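Sornex cutlery sorting cell, reviewed after 6 months in a canteen dish room

We run the Sornex at the Henden site canteen, behind the dishwasher exit. It takes mixed cutlery from the belt, grips one piece at a time and racks it by type. Installation took 2 days, including the guard rails and retraining on the lockout procedure.

Throughput is adequate. Forks and knives rack reliably. Teaspoons are slower, and nested spoons still go to the reject bin. The supplied simulator is the better half of the package - a new cutlery pattern can be tried there before anyone touches the cell. Shiny metal remains the hard case, and the renders include reflections and shadows for that purpose.

Staffing did not change, but the work did. Sorting used to be a full station on the lunch shift. Hilde Willems now clears rejects, checks the racks and loads new patterns, and she had to ask for paid time to learn the software.

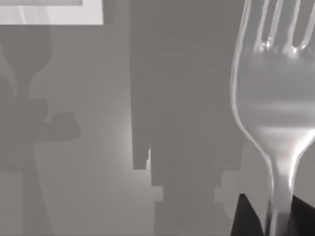

Grip height on the handle is the setting we adjust most. The default was too low for our heavier forks, and the menu for it is buried three levels down. Documentation is thin on this point. Noise is lower than hand sorting into steel bins.

Recommended for kitchens washing 250 covers or more per sitting. Budget for training hours as well as the unit.

Mirjam Lambrechts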